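Kimeten Soy Milk Maker - Set-Up and First Batch
Section 3. Read section 2 (unpacking) first if you skipped it.
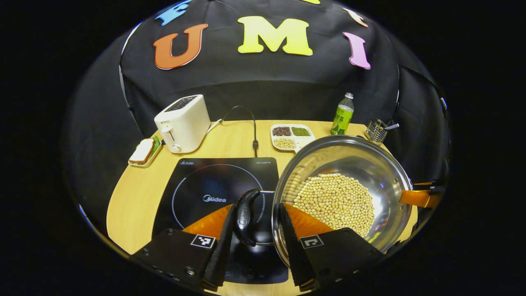
3.1 Before you plug in

Check the base plate is level. The jug sits on three rubber feet and if one is missing it will rattle, call for a spare and don't run it on two.

You need:
- dry soybeans, one level scoop (scoop is in the lid pocket)
- cold water, tap is fine
- the fine strainer
- a bowl that holds more than the jug does
- dish soap, soft brush

Peel the film off the control panel. Also the small clear sticker over the steam vent. People miss that one.

CAUTION: Do not put the motor head under running water. Wipe only. The plug socket on the side of the head must be bone dry before you connect the cord.

3.2 First wash

1. Fill the jug with warm water to the lower line. One drop of dish soap.
2. Seat the head. Turn it until the arrow meets the dot. You should feel a click.
3. Press RINSE. Runs 18 seconds, stops, beeps twice.
4. Unplug. Lift the head straight up, not at an angle.
5. Tip out the water, brush the blade guard, wipe dry.
6. Do it again with plain water. If it still smells of plastic do it a third time.

Note: grey water on the first rinse is normal. Grey water on the third is not. See 3.8.

3.3 Sorting and soaking the beans

Pick over the beans before you soak. Spread them out in something wide with a light or shiny bottom so stones show up. Toss anything black, shriveled or split. Small stones will chip the blade and a chipped blade isn't covered.

1. Rinse until the water is mostly clear. Three changes of water usually does it.
2. Cover with cold water, at least three times the depth of the beans. They swell a lot.
3. Leave overnight. In hot weather put the bowl in the fridge.
4. Bean is ready when it splits in your fingers and the inside is flat and one color all the way through. Darker dip in the middle - not ready, give it more time.
5. Drain. Throw away the soaking water, don't use it in the jug.

In a hurry: use the DRY program (3.6). Milk comes out thinner and theres more pulp.

3.4 First batch

1. Unplug the machine. Every time you load it, unplugged.
2. Put the soaked beans in the jug.
3. Add cold water up to a level between the two lines. Never over the top line, it boils over. Never under the bottom line, it scorches.
4. Seat the head, arrow to dot, click.
5. Cord into the head first, then the wall.
6. Press SOAKED. Light goes solid green. Flashing green means the head isn't seated, go back to step 4.
7. Leave it alone. It heats, grinds in bursts, heats again. The grinding is loud. Long quiet gaps are normal.
8. Five beeps means finished. Unplug at the wall.

CAUTION: Steam from the vent will burn you. Keep the machine out from under wall cabinets and away from the edge of the counter. Don't lift the head until the five beeps AND the plug is out.

Note: do not stop the program halfway and drink what's in there. Soy milk has to be fully cooked. If the power goes out mid-program, pour the lot into a deep pot, bring it to a boil on the stove and simmer 18 minutes, stirring the whole time. It foams up fast. Use a bigger pot than you think.

3.5 Straining

1. Set the strainer over the bowl.
2. Pour slow. Hold the jug by the handle, the steel gets very hot.
3. Stir the pulp with the back of a spoon to help it through. Don't press hard or you get grit.
4. Want it smoother? Strain again through a cloth once it has cooled enough to handle.
5. Sweeten or salt now, in the bowl. Never in the jug - sugar burns onto the heater and you'll be scrubbing it for a week.

Keeps three days in the fridge with a lid on. Shake before pouring. It has no stabilizers so it will settle.

Pulp: use it the same day or freeze it flat in a bag. Good in pancakes, veggie patties, meatloaf. To dry it out, stir it in a wide pan over low heat with no oil until it's crumbly.

3.6 Programs

SOAKED - soaked soybeans. The one you'll use most.
DRY - unsoaked beans, rinsed. Longest program. Use a little less than a full scoop.
GRAIN - rice, oats, millet. No beans.
RINSE - cleaning only, no heat.
KEEP - holds at 81 degrees C for up to 300 minutes then shuts off. Not on the older Sandu base, that one just shuts off.

Note: no nuts in GRAIN. Nuts go in SOAKED with the water a finger's width below the top line, oil makes it foam.

3.7 Cleaning after each batch

Do it right away. Dried soy sets like glue.

1. Unplug.
2. Rinse the jug with cold water. Hot water cooks the residue on.
3. Fill to the lower line, one drop of soap, RINSE.
4. Brush the blade guard and the little metal probe next to it. A dirty probe is behind most boil-overs.
5. Wipe the head with a damp cloth. Dry the socket.
6. Leave the head off overnight so the jug airs out.

Brown ring on the bottom: equal parts white vinegar and water, leave half an hour, then brush. No steel wool, no bleach.

3.8 If something goes wrong

Won't start, no light - head not clicked in, or cord loose at the head. Push it in firmly.
Boils over - too much water, dirty probe, or wrong program.
Burnt smell - too little water, or sugar in the jug. Clean befor next batch.
Thin milk - beans not soaked long enough or scoop not full.
Tastes beany - old beans, or soaking water was used.
Grey water after third rinse - stop using it. Contact Clenbridge service.
Code E2 - motor too hot. Unplug, wait until the head is cool to the touch, try again with fewer beans.
Code E4 - probe fault. Dry it and try once more. If it comes back, service.

Spare parts (feet, strainer, scoop, gasket) are ordered through Skandusov, quote part list 2219 and the serial number from under the jug. The blade is not a home repair, send in the whole head.

Section 4 has the recipes.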